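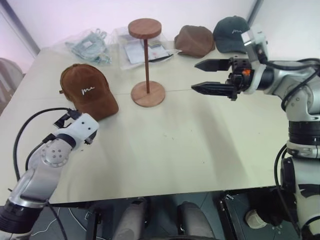
Priltau is a cap and hat maker with a workroom and a small shop on the same street. We make caps for schools, rowing clubs, bakeries, road crews and anyone else who needs a head covered, and we repair hats that other people made. The business was started by Philomena Hegarty, who had spent 11 years sewing linings for a coat factory and wanted to work on something smaller.

Her first order was for a school band. The director asked for caps that wouldn't blow off during parades, and Philomena drew a deeper crown that sat lower at the back. We still cut that pattern. It is called the Loler, after the band's home field, and it accounts for more than half of what we sell.

## What we make

Our regular line has four shapes: the Loler, a shallow cap with a short brim, a flat cap, and a winter cap with ear flaps that fold up inside. Each comes in cotton twill or wool, and the Loler also comes in corduroy. We stopped offering linen in January because we could no longer get it in a weight we liked.

Custom orders start at 11 caps. You can choose the cloth, the lining, the closure and the stitching color. Embroidery is done in our own workroom from artwork you send us or from a drawing we make for you. Very fine lettering doesn't sew well, and we will tell you if yours needs to be made larger. A first sample takes two weeks. After you approve it, an order of up to 100 caps takes four more weeks. Larger orders are scheduled when the sample is signed off.

## Repairs

We replace sweatbands, brims, buttons and closures. We can usually reshape a felt hat that has been sat on. We don't dye hats, and we don't clean suede, but we can give you the name of a cleaner who does.

Repairs can be left at the shop counter or mailed. Please put your name and phone number inside the box as well as on the outside. We call with a price before any work is done, and there is no charge if you decide against it.

## Who works here

**Philomena Hegarty** is the founder. She retired from daily work but still cuts patterns two mornings a week.

**Aisling Phelan** runs the business. She joined as a stitcher, took over the order book, and bought the company from Philomena. Questions about large orders and delivery dates should go to her.

**Dima Dabbas** is head of the workroom. He trained as an upholsterer and does most of the repairs on leather and felt.

**Elis Craddock** handles embroidery, including artwork and samples.

**Ita Conneely** manages the shop and the mail orders. If you phone, she is probably the person who will answer.

## The building

The workroom is at 247 Jeltiren Road, in what used to be a seed store. The shop is across the street at 251. We looked at moving both under one roof and decided to stay, mainly because the seed store has good north light and a loading door. There are three steps up to the workroom, so customers who would find those difficult can meet us at the shop, where the entrance is level.

School groups may visit the workroom by arrangement. Visits last an hour and are limited to one class at a time. Children get to choose a cloth scrap to take home.

## Sizes

Hat sizes differ between makers, so please measure before ordering. Wrap a soft tape around the head, just above the ears and across the middle of the forehead. If you fall between two sizes, order the larger one. Unworn caps from the regular line can be exchanged within 30 days. Custom caps can't be returned unless we made a mistake.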